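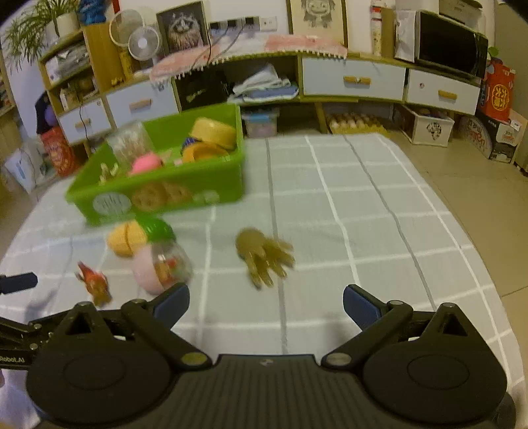
**Handout 2. Picking a demo kit: the Fornero hand gripper set**
Fri 23 May, notes by Hadi Najjar

Typed up fast after class, sorry for gaps. Bring questions to lab, not email.

Today = how to read a product offer before you spend department money. Case is the Fornero set, sold through Predeo. Hand-held gripper you carry around, do the task yourself, recording goes off to train an arm later. You all know the idea from week one so skipping that.

## What's in the offer

- Hand-held grippers, sold as a pair (can't buy a single, I asked)
- Spare finger pads, one bag
- Charging dock
- Predeo upload account, first year included
- Paper manual, short, fine. The online one is better

Price: 900 for the pair with the account. Second year of the account is 100. Write both numbers down. Half the reports last term only had the first one, and that's the number the seller wants you to remember.

## Reading the sheet

Rule for this course: every line on a sales sheet gets one of these letters.

**M** = can measure it ourselves
**A** = have to ask
**F** = fluff, cross it out

Try it on the Fornero sheet. "Natural feel in the hand" F. "Pads replaceable by the user" M, go replace one and time it. "Works with most arms" is A, and a big A. Which arms? Which mount? The reply from Predeo was a list of 11 models, ours is on it, but the adapter plate is extra. Not on the sheet anywhere!

"Ready for home settings" is the one people argued over in class. I'd put A first, then M once you have the unit on loan. A home has clutter, carpet, low furniture, stuff that wasn't picked to be easy to grab. So the test needs that too.

## Test objects

Don't use foam cubes. Everything passes on foam cubes and you learn nothing. Get a mixed bunch with a tray or basket to put them in, and spread them on a patterned mat. Want:

- something rigid and knobby, more than one arm sticking out
- something round and smooth
- something clear or part clear (cameras hate this)
- something soft that changes shape
- something small enough to be annoying
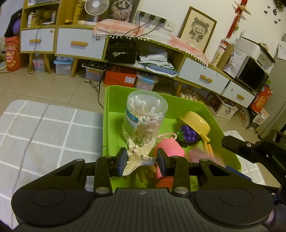 A dried starfish is a good one for the first item. Bumpy surface, pads only touch it in a few places, and depending on where you grab it the load is nowhere near the middle. Do the grab by an arm and the grab across the body as seperate trials, don't lump them. Plastic fruit ok for smooth. Clear tub of cotton swabs covers clear, and you can vary the fill.

Things already in the basket count as part of the test. Reaching in past a bowl to get at what's under it is a different job from picking off a flat mat, and the jaws need room to open. Log which one you did.

## Trial sheet, copy this

| Column | What goes in it |
|---|---|
| Object | plain name, same name every time |
| Start | mat / basket / under something |
| Grab | where the pads touch |
| Result | held, slipped, dropped, gave up |
| Who | initials |
| Notes | anything odd |

"Gave up" is a real result. Please use it. Last year's sheets had none and I don't believe that for a second.

Swap hands partway. If you're left handed say so in Notes. Wrist gets tired before you notice and the later trials go sloppy, so take the break even if you feel fine.

## Compare against

The Alemneh kit is the other one on our list. Cheaper up front, no account, you keep files on your own drive. Heavier though. Fingers are narrower so better in tight spots, worse on anything wide. Support is one person on email, answers quick so far.

My take, argue with it: for a lab our size I lean Fornero *if* Predeo puts the adapter plate in writing. If they won't, Alemneh. The upload account is nice but read the part on who can use your recordings, there's a box ticked by default. Also look at what's visible in the background when you record in somebody's home. Pictures on the wall, labels on boxes, mail. Ask permission before, and get it signed.

## Before lab

1. Mark up the Fornero sheet with M / A / F, whole thing, both sides
2. Write two A questions you'd send to Predeo. Short. One ask per question
3. Pick your own object for the test, bring it. Nothing wet, nothing sharp, nothing you'd be sad to loose
4. Read the Lanurthorpe buyer's checklist, sections on warranty and returns only

Loan unit lives in the gray cabinet, sign it out. Dock stays in the room. If a pad comes off don't glue it, spares are in the top drawer and the old one goes in the envelope so I can see how it wore.

Reports due before the October order round for those of you carrying on with the project, everyone else end of term as usual. Two pages max, trial sheet attached, tables don't count toward the limit.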